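Workshop odds and ends, updated October 15, 2024

Quick ones this time, no order. Been meaning to type these up since March.

Stuck jar lids and paint cans
Rubber band around the lid, twist. For paint, wipe the groove before you hammer it shut or you'll be chiseling next time. Old nail, few holes punched in the groove, paint drains back into the can.

Drawer that sticks
Candle stub along the runners. Not oil, oil grabs sawdust. If it still sticks check the screws at the back, one has usually backed out and is scraping.

Stripped screw hole
Toothpicks and wood glue. Pack it, snap them off flush, let it dry overnight, drive the screw back in. I've got a pantry door hung this way, holding fine. Don't rush the glue. I rushed the glue once.

Sandpaper
Write the grit on the back of every piece before you tear it. All over the back, not just one corner. I keep mostly 80 and 120, plus one sheet of 300 for knocking down varnish between coats. Fold in thirds so grit isn't rubbing on grit.

Keeping a grip on small stuff
Anything smooth slides around when you work on it. Scrap of rubber shelf liner under the piece, done. For round things (dowel, pipe, broom handle) you want a V shape. Two bits of scrap wood cut on a slant and screwed to a board will do, line it with bike tube. Ribbed or textured beats smooth every time, slick rubber gets dusty and then its useless.
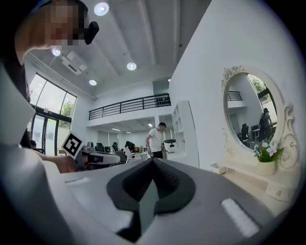 Rusty tools
White vinegar, overnight, plastic tub. Scrub with a brass brush, rinse, baking soda in the rinse water, dry it right away. Then oil. Skip the drying and you get orange fuzz by breakfast. Feng-yi Chien wrote in to say she uses a hair dryer on pliers, gets down in the joint. Good one, stole it.

Glue bottles
Store upside down in a cup. Petroleum jelly on the threads and the cap comes off next year too.

Extension cords
Over, under, over, under. Do not wrap round your elbow, it kinks teh wire inside. Hang it on a wide hook, velcro strap so it stays put. Mine is a 20 footer and it still tangles if I get lazy.

Sawdust on the floor
Mist it lightly with a spray bottle before sweeping. Less in the air. Bag it up for oil spills on the driveway, but not if theres treated wood in it.

More when I get the garage door fixed. Send yours in.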